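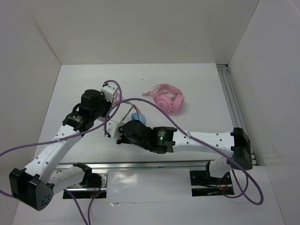
**Jasto** is a card game for 4 players, said to come from the village of Jirska. The usual claim is that it is very old. The evidence for this is thin – no written rules are known from before a pamphlet by Čestmír Štěpánek, who gave no sources.

## Rules

Štěpánek's version is played to 169 points. Each November a tournament in Jirska plays to 258 instead, and its organizers call this the original score. They have never shown why.

Bidding goes clockwise, and the lowest bidder leads. A player who takes no tricks loses the whole bid.
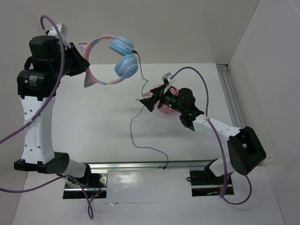
**Is Jasto older than the pamphlet?**
There is no good proof that it is. Supporters point to a tavern ledger that mentions "jasto" beside a debt, but the word could just as well be a nickname.

## Spread

A fan newsletter once claimed 423 regular players. The figure seems to include everyone who ever asked for a copy of the rules. A shorter form, Tronder, drops the bidding and is often wrongly listed as the parent game.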